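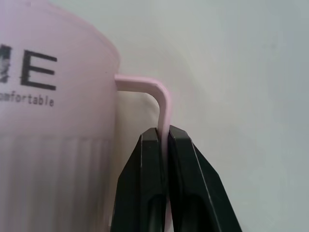
The Tonier kit arrived in October in a box that had clearly been packed by someone who hates boxes. I paid $346 for it, which bought me an arm, a two-finger gripper, a wrist camera and a manual that calls the thing "your new colleague." My last colleague could at least find the kitchen.

I've now had it long enough to have opinions, so it gets the mug test, same as everything else that comes through the spare room. Mugs are hard. The body is too fat for most cheap grippers, the rim is slippery, and the handle is a skinny bit of plastic with hardly any clearance behind it. The pink one I use has "comfortable" printed on it, and I try not to take that personally.

Wernthorpe, who sell the kit here, say it will "grasp everyday objects out of the box." Out of the box it grasped the box. After 2 evenings of calibration and a fair bit of swearing at the Nurmi software (free, and priced fairly), it started going for the vertical part of the handle, just under the bend, which is where I'd told it to go. I ran it 50 times. It dropped the mug 3 times and shoved it sideways more often than I'd like, mostly when the inside finger caught the ribbing on the way down.

Things I like: the fingers are slim enough to fit behind a handle, and the wrist camera is close enough that I can see which finger is misbehaving. The plastic hasn't cracked yet either.

Things I like less: the cable is too short for any desk I've ever owned, the power brick hums, and the app forgets its colour settings every time it's closed. I wrote to support about that and got a very cheerful reply about a different product.

If you've already got the older Cludley arm, I'd hang on to it - the grip is clumsier but the software remembers who you are. If you're starting from scratch, the Tonier is decent value, provided you own an extension cord and a plastic mug. I haven't tried it with the good china and I'm not going to.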